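Psalm tones in English: abrupt mediant or not?

Forum > Music in Worship > Chant and Psalmody

Print this thread | E-mail this thread

clisby_cantor
4 Sep 2026
I am pointing the full psalter for sung Evening Prayer and need a consistent rule before going further. Text is the 1979 prayer book psalter. Tones are the eight simple tones plus peregrinus. The problem is the mediant in tones 2 and 8 when the first half of the verse ends on an accented monosyllable.

Psalm 95:1, tone 8, first half: "Come, let us sing to the LORD." The normal mediant wants an accent on the raised note and then a fall back to the reciting note. With "LORD" last, there is no syllable left for the fall. Options as I see them:

(a) Abrupt mediant. Stop on the raised note.
(b) Put both notes on the last syllable as a slur.
(c) Move the accent back to "sing" and let "to the LORD" sit on the reciting note.

I have been using (a). Our group at Clisby has 14 singers and most of them dislike it. Files are in Midik, exported as one page per psalm, and I have 1,123 half-verses tagged so far, so changing the rule later means a lot of rework. I work on this in the office after hours.
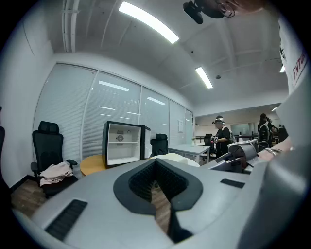 Office at Clisby, ceiling lights on.

Questions: which option do people use, and do you apply it to every monosyllable or only to certain words?

Tags in my file are ACC for the accent, PREP for preparatory syllables, FLX for the flex. I can add a fourth if (b) is the answer.

t_viklund
(a), always. It is the traditional treatment for Hebrew names and monosyllables in Latin, and it carries over. The singers will get used to it. Give it a season.

Margit H.
I disagree with Tormod on "carries over." In Latin the abrupt mediant is an exception because so few half-verses end on an accented syllable. In English they are everywhere. If you apply (a) across the board, in some psalms the abrupt form becomes the usual one and the full form becomes the surprise. The tone loses its shape. I use (b) for all of them and keep (a) for nothing.

t_viklund
The slur puts two notes on a word like "God" or "LORD" and every choir leans on the second one. You get "Law-erd." I would rather have the tone lose its shape than the word.

Margit H.
That is a rehearsal fault. Sing the second note lighter and it goes away.

m_pirihi
What is your tempo and how long is the pause at the asterisk? It matters more than the notation. In a dry room with a short pause, (a) sounds clipped, like somebody closed a door. With a full silent beat it sounds finished. We moved from one to the other without changing a single mark in the book.

Also, (c) should be off the list. It leaves the most important word in the line on the reciting note, with the accent three syllables too early.

clisby_cantor
Pause is one pulse, counted silently. The room is carpeted, so no help there. Agreed on (c), I only listed it because the old photocopied sheets have it in a few places.

I ran a comparison on Psalm 50 with three singers. Same tone (8, ending G), same pitch, once with (a) throughout and once with (b) throughout. Notes:

(a): mediants together every time. Two people breathed late, because they were waiting for a note that does not come.
(b): breath in the right place. Slurs not together in the longer verses. The flex verses were worse than the rest, I assume because attention was on the flex.

So (a) is the better ensemble and (b) the better breath. That does not settle it.

ottar_g
You are testing readers, and what you want to know is how it goes once they have stopped reading. Take a short psalm they have by memory and run the same comparison. I expect the late breath in (a) will go away and the ragged slur in (b) will not.

On the tagging: don't tag the solution, tag the condition. Mark the half-verse as ending on a strong monosyllable and let the export decide what to print. Then the rule is one line in the style file and you can change your mind without touching the text.

clisby_cantor
Ottar, that is what I should have done at the start. I went back over supper with the table of endings and sorted by last word. 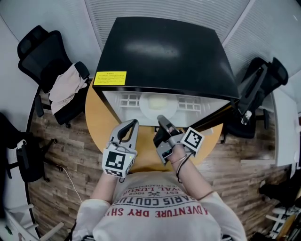
The sort gave me a better idea of the problem. The same few words come up again and again: LORD, God, me, him, you, earth. The pronouns are a separate case. "Have mercy on me" has its accent on "mercy," so the weak ending takes the normal mediant and there is no issue. I had tagged several of those as strong because I was looking at syllable count and not at stress. New tag is MONO-S, strong only. The pronouns need to be read one at a time, because "you" is stressed in some verses and weak in others.

Margit H.
Good. Expect arguments over the pronouns. I would mark them weak unless there is a contrast in the sense.

s_lundgren
We use the Drolent sheets at Sæther and they mix the two: abrupt in tone 2, slurred in tone 8. No reason given in the preface. In practice it works better than it should. In tone 2 the rise is a whole step and so is the one in tone 8, so it cannot be the interval. My guess is that the editor pointed them years apart.

t_viklund
A mixed rule is the worst of the three. A visitor has no way to predict it.

s_lundgren
A visitor has the page in hand. The page says what to sing.

m_pirihi
Depends on whether yours are printed with notes or just underlined text. Underlining alone won't show the difference between (a) and (b) unless you add a mark for it.

clisby_cantor
Underlined text, with the tone printed once at the head. For (b) I would put a circumflex over the vowel. Leaving the export on (a) for September and will try (b) on Psalm 95 only, same singers. Will post the style line when it compiles.

Filed under: Chant and Psalmody, Pointing, Daily Office

Related threads
Flex or no flex in short verses
Tonus peregrinus for Psalm 114 in English
Antiphon before and after, or before only?
Where to breathe in the Magnificat
Paper size for choir psalters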